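Fixed Income | Features

The Quiet Work of the Convertible Desk

March 5, 2024
By Mireille Carré

A convertible bond pays a coupon, matures at par and can be exchanged for a set number of the issuer's shares. Pricing the first two parts is routine. The third part is an option, and the way that option is valued decides whether the bond looks cheap or expensive on a given morning.

The Andrade fund has held convertibles for seven years. Its approach is plain. For each bond it works out the bond floor, meaning the value of the coupons and principal discounted at the issuer's own borrowing cost. It then works out parity, meaning the value of the shares the holder would receive on conversion. The gap between the market price and the higher of the two is what the buyer pays for time and volatility.

Take the Zonex note, a two-year paper with a low coupon. It traded in January at 969 per 1,000 of face value. The conversion ratio is 7 shares per note, and the shares stood at 70. Parity was therefore 490, far below the market price. At those levels the note behaves like straight debt. A one-dollar move in the stock changes parity by seven dollars and changes the note's price by much less.

Bonds in this state are called busted converts. Equity funds tend to sell them once the link to the stock weakens, and many credit funds are barred by mandate from owning anything with a conversion feature. The natural buyers are few. The discount that results can persist for months, and it closes only when the note nears maturity or the issuer buys it back.
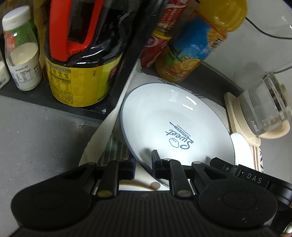
The main risk in a busted convert is credit. Most of these notes are senior but unsecured, and many come from companies that have never issued an ordinary bond. There is no curve to read. The analyst has to build a spread from bank loan terms, from the bonds of similar firms and from the cash flow statement. An error in that spread goes straight into the bond floor, and the option value cannot make up for it when the shares are this far from the conversion price.

Documentation matters as well. Dorell, a parts maker, issued a convertible with a put that lets holders demand par ahead of final maturity. A screen that sorts by final maturity will miss the put and understate the yield. Zodgate has the reverse problem. Its note carries an issuer call that becomes active once the stock trades above a trigger level, and the call caps the time value the holder can expect to keep. Two notes with the same coupon and the same premium can therefore deserve very different prices.

Hedging is the other half of the job. A desk that wants only the credit exposure will short a small amount of stock against each note. For a deeply busted bond the theoretical hedge is close to zero, but models tend to treat credit spread and share price as separate inputs. In practice they move together. When the shares fall sharply the spread widens, and the note loses more than its delta implies. Some desks carry a heavier short than the model asks for, and accept the borrow cost as a form of insurance.

Higher short rates have changed the arithmetic of new issues. When straight debt was cheap, a company gained little by selling an option on its own stock to shave the coupon. The saving is now larger, and finance chiefs who once ignored the market are asking for terms. Buyers want higher coupons and lower conversion premiums than they accepted before — and on recent deals they have been getting both.

For the Zonex holders the question is simpler. The note repays 1,000 at maturity if the company can refinance or has the cash. Its next set of accounts will show the size of the undrawn bank line, and the Andrade desk has left its position unchanged until then.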